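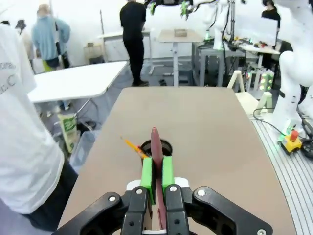
Opinion > Robotics > Methods

Count the failed grasps too

Aug 11, 2026

Most papers on robot grasping give you one number. The gripper was asked to pick something up so many times, and it managed so many of them. I think that number has been doing too much work, and a small study from the Gulton lab is a good argument for changing how we report it.

The study is called Drotaler. The task is dull on purpose: a two-finger gripper with green pads holds a flat object upright beside a pencil holder on a table, and the policy has to put it where it belongs without disturbing what is already there. The policy sees the job from the wrist, so the pads and whatever is between them take up a good part of its view, and the room carries on behind.

What the authors did differently was the scoring. They ran 12 objects and wrote down how each attempt ended -- dropped, slipped in the pads, knocked a neighbour, or stopped by the operator. Under the usual pass or fail rule, two training methods came out level. Once the endings were split up, one of them turned out to be stopped by a person in 35 per cent of its failures. The other mostly let things slip. Those are different faults and they need different repairs.

I have heard the objection that this makes papers longer and harder to compare. It does add a table. But the comparison we have now is poor anyway. A lab that resets the objects by hand to the same spot each time will beat a lab that doesn't, and a single success rate hides it.

My own complaint about Drotaler is the sorting of failures. The labels were given by the same people who ran the trials, and 3 of the objects were thin and flat, where a slip and a drop are hard to tell apart. I would like to see a second person label them from the recordings. The Chin benchmark has done this since March and the cost was modest.

I would also like the stops reported separately in every paper that has a button for them. A stop is a human judgement, and some operators are more nervous than others. At Wudis, where I worked for 11 years, two of us could run the same arm on the same morning and come back with different scores.

None of this needs new hardware. It needs a column for how the attempt ended, filled in at the time.

Comments (3)

gripfan: Agree on the stops. We log them as failures and I have never liked it.

T_bench: Who pays for the second labeller? Small groups can't.

mallow: Is the list of objects public? I couldn't find it.

We use cookies to remember your settings and count visits. Accept | Manage choices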